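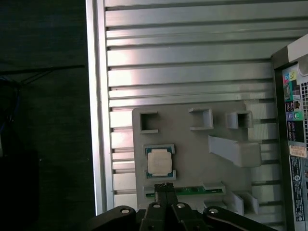 Okay, so the question I get most is how many examples you need before the arm stops embarrassing you. My answer on the Kurnon project is that the count matters less than where each example starts. We record people driving the arm by hand, and the policy learns to copy them. Look at the gray printed plate on the rails: the processor has its own holder, the green board has that long slot under it, and the tower stands off to the right. Every part has a home, so every recording can begin from a known place. Then we move things on purpose! Shift the plate, turn the tower a little, change the lamp, record again.

(Slow down here. Ask who in the room has put a processor in by hand.)

Numbers. We have 2000 recordings as of this talk, made on two benches, one in Numville and one at Plornusier. 428 of them are corrections, where the policy was running and a person took over partway. I love these. An operator taking over shows the model how to get out of trouble, and a clean run from start to finish never gets into any.

Operators do 13 runs and then swap. We tried longer turns in March and the last few runs got sloppy: jerky moves, long pauses, people backing off and trying again. Some of that is good data. A whole afternoon of it is not.

(Next slide. Let them look for a moment.)
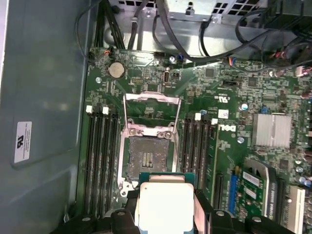 Processor held between the fingers, just over the open socket.

I could talk about this step all day. Look at the glare on the heat spreader! To the wrist camera that bright patch moves with every tilt of the chip, so we record with the lights in different spots and keep the ugly ones. Also look at how much of the chip the fingers cover. The operator has to line up using the edges that still show, and the policy gets the same view they had.

Labels: we mark three moments only, which are grasp, over the socket, and release. The Ertürk tool lets one person mark 80 recordings in a sitting. We used to mark nine moments and two people would never agree on them.

(If there's time: the story about the swapped left and right labels. If not, go straight to questions and leave this slide up.)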